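From: Meenakshi Acharya
To: manipulation-list
Date: 2021-11-19
Subject: Re: Pen insertion and the patterned cloth

On Tuesday Lương wrote:
> Your Fokholm numbers are good, but all on a plain table. Did you
> test the same policy on a cloth with print? Ours at Arilville
> got lost as soon as the background was not one colour.

Dear Lương, dear all,

Yes, we tested it, and I should have written this in the first report. The training set has 100 demonstrations of putting a marker into the mesh pen holder, and 40 of them are on the cloth with orange berries and teal leaves. The other objects stay on the table as distractors, and we do not mask them.
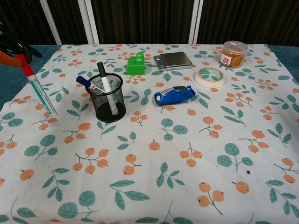 The policy takes only colour images, no depth. We tried depth in February, but the mesh wall of the holder gave many holes in the map and we stopped using it. What helped more was to crop the image at random by up to 6 per cent during training. Without the crop the gripper often went to a berry - I think the orange is too near to the colour of our fingers, but I have not proved this.

One weak point remains. When 2 markers already stand in the holder and one leans over the rim, the new one can be pushed against it. The Gorklow group has seen the same with brushes.

I can share the training settings if you write to me directly. The cloth data needs some cleaning first.

Kind regards,
Meenakshi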